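Garment rail sagging in the middle, and plastic hangers

wchisholm
Posted 1/13/26
The rail is a Sterton, single bar, black powder coat, 144 cm between uprights. With coats on it the bar dips at the centre and everything slides there. Would a centre support fix it, or is the tube too thin?

endico_tk
Tube wall matters more than length. Measure the outside diameter. If it is 16 mm, replace it. A centre leg only moves the dip to either side.

wchisholm
It is 16. Noted.

v.camargo
Disagree about the leg. Halving the span cuts the deflection a great deal. I ran one with a leg from July onwards and the bar is straight. Check the end joints first, as a loose socket looks the same as a bent tube. Mine is the same pattern, black bar into a black upright: 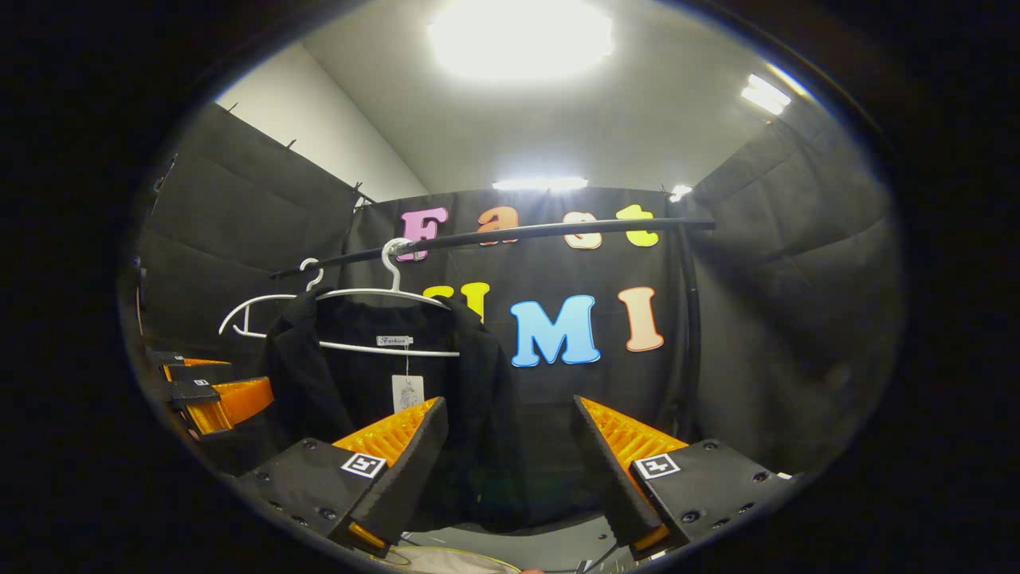
Dark knit or jacket on a white plastic hanger, shop tag still on.

raissa_t
The white hangers are a separate problem. Narrow plastic arms leave points in the shoulders of anything heavy. I would use shaped ones for coats and keep those for shirts.

v.camargo
For long storage, yes. For stock that moves within a fortnight I have seen no marks.

raissa_t
Depends on the knit. A loose one will mark overnight.

endico_tk
Back to the bar. A leg at the centre also stops you sliding hangers past it, so you end up with two short rails. A thicker tube avoids that, if the sockets will take it.

wchisholm
Sockets are moulded to size, so no thicker tube. I will tighten the ends, then try the leg.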